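3. Configuração experimental e protocolo de comparação

3.1 Ferramentas de preensão

Comparamos duas versões de uma mesma garra portátil de dois dedos, operada à mão e destinada à coleta de demonstrações para aprendizado por imitação. A primeira, aqui chamada Kirkell-A, usa dedos de abertura paralela com pontas rígidas. A segunda, Kirkell-B, mantém o mecanismo de articulação e troca as pontas por almofadas macias. A câmera fica presa à própria ferramenta e acompanha o seu movimento, de modo que o ponto de vista durante a coleta é semelhante ao que o braço terá na execução. O braço usado na etapa de reprodução é um Trinberg de seis eixos, com controlador Rawashdeh na versão de firmware distribuída em agosto.

A escolha por uma coleta sem braço segue trabalhos anteriores do grupo, nos quais a teleoperação se mostrou lenta para objetos finos e apoiados em superfície plana. Utensílios de cozinha são um caso desse tipo. A altura útil para a preensão é de poucos milímetros, o cabo costuma ter curvatura suave e o contato lateral desloca o objeto antes que os dedos se fechem. A aproximação pelo cabo foi incluída no protocolo como condição de base, por ser a mais comum nas demonstrações espontâneas dos operadores.
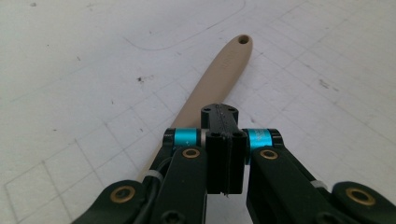 Figura 2. Garra portátil em aproximação ao cabo do utensílio, vista pela câmera da ferramenta.

As duas versões foram calibradas com o mesmo procedimento. O operador fecha os dedos por completo, registra o valor do codificador, abre até o batente e registra novamente. A largura de abertura é obtida por interpolação entre os dois valores. A calibração foi repetida no início de cada bloco de 50 demonstrações e sempre que um dedo foi removido. Na Kirkell-B, a compressão do revestimento introduz um erro sistemático próximo do fechamento total, que corrigimos com um deslocamento constante por par de almofadas. Não modelamos a variação desse deslocamento com a força aplicada.

3.2 Coleta

As demonstrações foram realizadas por dois operadores, Tegan Wihongi e Lachlan Costigan, ambos com experiência prévia na ferramenta. Cada demonstração começa com o utensílio apoiado sobre a mesa em orientação sorteada e termina quando ele é solto na região de destino. O operador escolhe livremente a velocidade, mas não pode corrigir a posição do objeto com a outra mão. Demonstrações com correção manual foram descartadas no momento da coleta e refeitas.

Ao todo foram registradas 1.412 demonstrações, das quais 1.214 permaneceram após a filtragem. Os critérios de exclusão foram perda de rastreamento da pose por mais de 200 ms, saturação da imagem e falha de sincronização entre a câmera e o codificador. A perda de rastreamento respondeu pela maior parte das exclusões e concentrou-se nos movimentos com rotação rápida do punho. O conjunto foi congelado em 15 de setembro de 2018, e nenhuma demonstração posterior entra nos resultados apresentados na Seção 4.

Os pontos de preensão foram anotados em três classes: cabo, transição entre cabo e cabeça, e borda da cabeça. A anotação foi feita sobre o quadro em que a velocidade de fechamento dos dedos cai a zero. Quando os dois anotadores discordaram, o caso foi revisto em conjunto. A classe de transição gerou a maior parte das discordâncias, e em versões futuras do protocolo pretendemos fundi-la com a do cabo. 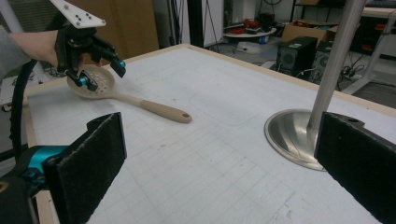 Figura 3. Preensão pela borda em colher perfurada.

A preensão pela borda foi tratada separadamente na análise. Nela, a área de contato é pequena e o peso do cabo produz um momento que tende a girar o utensílio entre os dedos durante a elevação. Na colher perfurada da Figura 3, cuja cabeça é redonda e cujo cabo é longo, a garra pinça o aro e todo o cabo permanece fora do apoio dos dedos, situação que consideramos a mais desfavorável do conjunto. Para esses casos, registramos também o ângulo entre o eixo do cabo e o plano de fechamento no instante do contato, estimado a partir da imagem. A estimativa é menos confiável quando a ponta do cabo sai do campo de visão, e nesses casos o ângulo foi marcado como ausente.

3.3 Reprodução no braço

As políticas foram treinadas em separado para cada versão da garra, com a mesma arquitetura e o mesmo número de passos de otimização. Uma terceira política foi treinada com a união dos dois conjuntos. A reprodução foi feita na bancada Zutthorpe, com as mesmas regiões de origem e de destino da coleta. O controlador Rawashdeh recebe alvos de pose em frequência fixa e interpola internamente a trajetória. Desativamos a compensação automática de contato do controlador, que em ensaios preliminares reabria os dedos ao detectar resistência lateral da mesa.

Uma tentativa foi contada como bem-sucedida quando o utensílio foi elevado, transportado e solto dentro da região de destino sem tocar a mesa no trajeto. Quedas após a entrada na região foram registradas em categoria própria. Não houve nova tentativa automática: se os dedos se fecharam sem o objeto, o ensaio foi encerrado e contado como falha de preensão.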